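Gripper comparison for cloth handling, final report (short version)
9 April 2018
By Reiko Sakamoto
14 comments | 3 shares

Project: which of two grippers is better for picking up flat cloth. Undville lab, spring term. Sorry for the state of the references, will fix in the next upload.

1. What we wanted to know

The lab has two grippers that fit the same wrist. The Tsuji is a plain two-finger one with rubber pads. The Hustita has thin curved fingertips that are supposed to slide under an edge. Everybody had an opinion on which was better for laundry. No numbers. So we got numbers.

Only single cloths laid out on a table. No baskets, no hangers, no folding. Folding was in the proposal but we dropped it after the first week in April because the controller kept timing out halfway.

2. Setup

Same arm for both grippers, same controller (Una, default gains except wrist force limit which we lowered to 40 percent). Head camera picks the grasp point, wrist camera was off for all the counted trials. Grasp point = nearest corner to the arm, or the highest wrinkle if no corner was found.

A trial goes: cloth is spread by hand, arm moves to the point, closes, lifts, holds for five seconds. Still holding = success. Slipped, missed, or grabbed two layers when there was meant to be one = fail. We did not re-try.

Lighting was the room lights only. Shiny floor gave us some trouble, the edge finder liked reflections more than it liked cloth edges. Fixed by masking out everything past the far edge of the sheet.

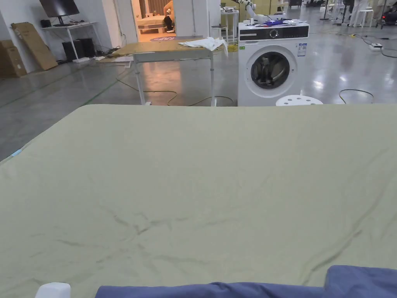 Fig. 1. Head camera view, green sheet spread out, washing machine behind.

Wrinkles like the ones in the middle of the sheet turned out to matter a lot. They are shallow. The Tsuji needs something to pinch, and on a shallow crease the pads just close over the top. The Hustita does a bit better there but only if it comes in across the crease and not along it.

3. Results

Total trials 458, split evenly, so 229 per gripper.

Hustita: 179 successes out of 229 (78 percent)
Tsuji: 40 fewer, so 139 out of 229 (61 percent)

Most of the Tsuji fails were misses on flat fabric. Most of the Hustita fails were double layers, it goes under too deep and takes whatever is below. On thick cloth the two were nearly the same, and the Tsuji held on better during the lift. If you are only doing towels I'd use the Tsuji, its simpler and you don't have to recalibrate after every bump.

Calibration: Hustita fingertips bend. Checked them at the start of each session, three times they were off enough to redo it.

4. Problems

- Una logs drop the force reading when the arm stops hard. Lost some of the slip data this way.
- Edge finder slow on low contrast creases. Tried boosting contrast, got more false edges.
- Grasp point code mixes up a tag with a corner sometimes. Not fixed.
- Didn't randomise cloth order untill the second half. Should of done it from the start.

5. Next

Turn the wrist camera on and run the Tsuji again with a steeper approach. Also want to try the Hustita with a depth stop so it can't dig under. Raw log is 1123 lines, one per arm event, on the shared drive under the project name.

Contact: Reiko Sakamoto, Undville lab | Back to top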